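Paper clip

A paper clip is a small fastener used to hold sheets of paper together without piercing them. It is usually made from a single length of steel wire bent into a looped shape. The sheets slide between the loops, and the springiness of the wire keeps them in place. A clip can be taken off and used again.

Types

The most common form has two rounded loops, one inside the other. Sizes vary by maker, and a long clip can take more sheets than a short one. Plain clips have a bare metal finish. Coated clips are covered with a thin layer of colored plastic or vinyl, which gives a better grip and makes the wire less likely to mark the paper. Thicker stacks are normally held with a binder clip, a folded strip of spring steel with two wire handles.
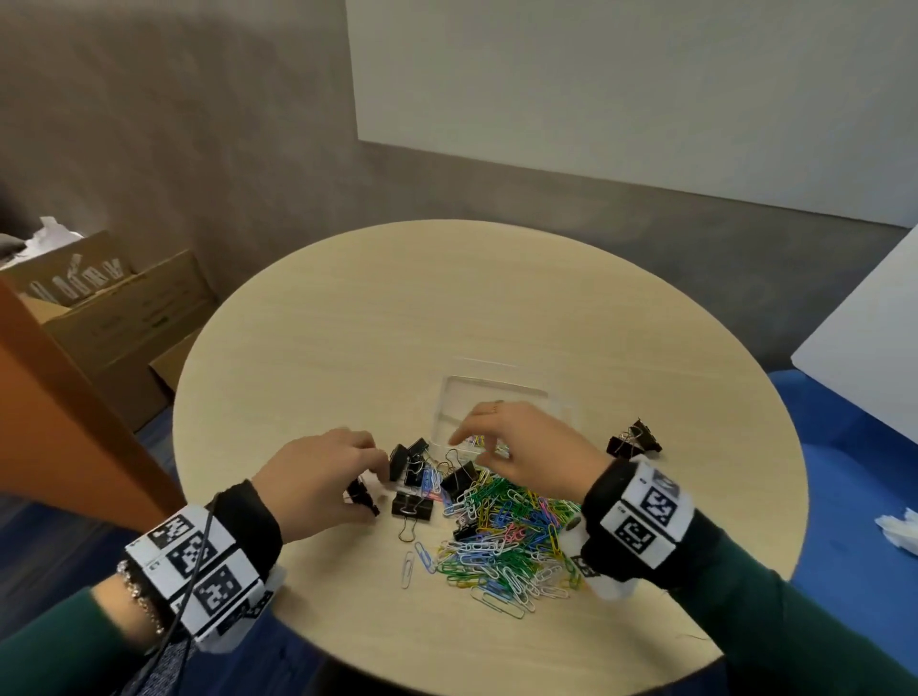 Coated paper clips in several colors and a small black binder clip being handled.

Storage and sorting

Paper clips catch on one another easily and tend to form tangled heaps when kept loose in a drawer. Shallow trays with dividers are widely used to separate them by size or color. Magnetic holders keep steel clips upright near the opening, though coated clips with a thick covering may hold less firmly. Binder clips are best kept in their own section, as their handles hook into the loops of smaller clips.

See also
Binder clip
Stapler
Treasury tag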